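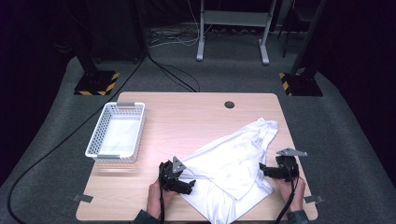 16 September 2021

The Skilport hand-held kit has been on my bench since May, and I have now put enough hours on it to write up. The version reviewed is the two-gripper set with the Wurkbridge logging software. Lai sells it by mail, and the box took 15 days to arrive.

**Setup.** Each gripper runs on its own cable. Pairing took 40 minutes the first time, most of it spent on a firmware update that the manual does not mention. Calibration is a separate step and has to be repeated after every power cycle.

**Handling.** My test task is folding shirts. Cotton is easy. Thin perforated sports fabric is harder - it slides, and a single layer gives the fingers very little to hold. The best results came from pinching at a hem, where the stitching adds some thickness.

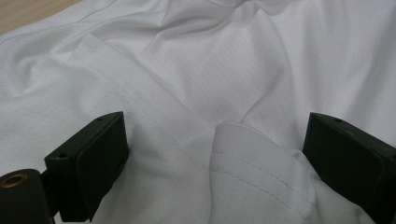

The fingers are plain blocks with flat inner faces, and I would like a softer pad option. Julunness lists one for its own grippers, but the hole spacing does not match and I am not going to drill these.

**Logging.** I recorded 194 folds. Wurkbridge dropped 16 of them, all in sessions where I had left the preview window open. With the preview closed I lost none. Export is slow but the files are clean, and left and right streams stay in sync.

**Weight.** Acceptable for short sessions. My right wrist complains before the left one does.

I am keeping the kit. The next test is towels, then socks if the firmware fix for the preview bug ships.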